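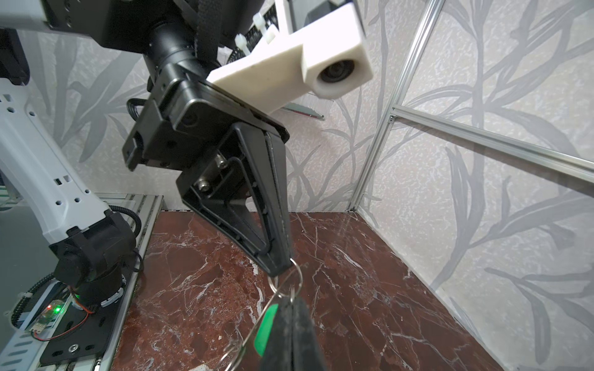 **Unit 4 Handout: Picking Up Small and Awkward Objects**
Introduction to Robotics, Herville Technical College
Course instructor: Mulugeta Dinsa
Issued 10/05/2023

This handout accompanies the fourth unit of the course and replaces the version distributed in January. Students are expected to read it before the laboratory session and to bring a copy, on paper or on a tablet, to the bench.

## 1. Purpose of the unit

In the earlier units, students moved the arm between fixed points and handled rigid blocks. A block keeps its shape, sits flat, and presents the same two faces each time. Most objects people use every day do not behave in this way. Keys, rings, cords and tags shift when touched, and the part that is gripped may move freely while the rest of the object stays behind.

The unit uses the keyring task as its main exercise. A split ring may be pinched between the fingers or hooked over a fingertip. Both methods are accepted for credit, but students must state in the log which one was attempted.

## 2. Terms used in this handout

**Approach** – the motion that brings the fingertip from the ready position to a point near the object.

**Contact** – the first moment at which any part of the gripper touches the object or the surface.

**Hang** – the position an object takes under its own weight once it has been lifted. A hanging object may swing, and its lowest point can be well below the fingertip.

**Clearance** – the distance between the lowest point of the load and the work surface.

## 3. Preparing the station

Teams work in pairs. Before power is applied, one student checks the arm and the other reads the list aloud.

1. Confirm that the base plate bolts are tight.
2. Check that every cable has enough slack for the full turn of the wrist. Cable ties should hold the sleeve firmly without pinching it.
3. Look through the wrist camera view and confirm that the fingertip is visible.
4. Clear the work surface of tools and loose hardware.
5. Report any cracked printed part to the instructor. Cracked brackets are not to be glued.

The bench program, Grollus, must be started before the arm is moved from the ready position. Teams that find an earlier session still open should close it and begin a new one.

## 4. Procedure

Place the keyring flat on the surface within reach of the arm. Lower the gripper at slow speed until the fingertip is just above the ring, then pause and compare the camera view with what can be seen from the side of the bench. The camera sits to one side of the finger, and the two views will not agree exactly. Students often steer by the camera alone and come down beside the ring.

Complete the pickup and raise the arm slowly. Hold still until any swinging has stopped before beginning a sideways move. Allow for the full length of the hanging load when choosing the travel height – a height that was safe for a block may be too low for a ring with a fob attached.

Each team completes 10 attempts. At least 2 of these must begin with the keyring turned to a new angle.

## 5. Keeping the log

Record every attempt, including those stopped early. Each entry gives the starting angle, the method used, the point at which the attempt ended, and a short remark in plain words. "Failed" is not a sufficient remark. "Ring slid off during the sideways move" is acceptable.

Sample entries from the Zeleke section are posted in Room 557. They may be used as a guide to the level of detail required and may not be copied.

## 6. Assessment

The unit is marked out of 67 points. The greater part of the mark is given for the log and the written discussion; a team with few completed pickups and a careful log can still receive a high mark. The discussion should be one page and should address the following:

- Which stage of the task caused the most trouble, and what evidence in the log supports this?
- How did the hanging load affect the choice of travel height?
- What change to the fingertip would the team try first?

Students entering the Flulham Student Robotics Meet may submit the same log with their entry form, provided both team members have signed it. Completed work is to be left in the tray outside the instructor's office.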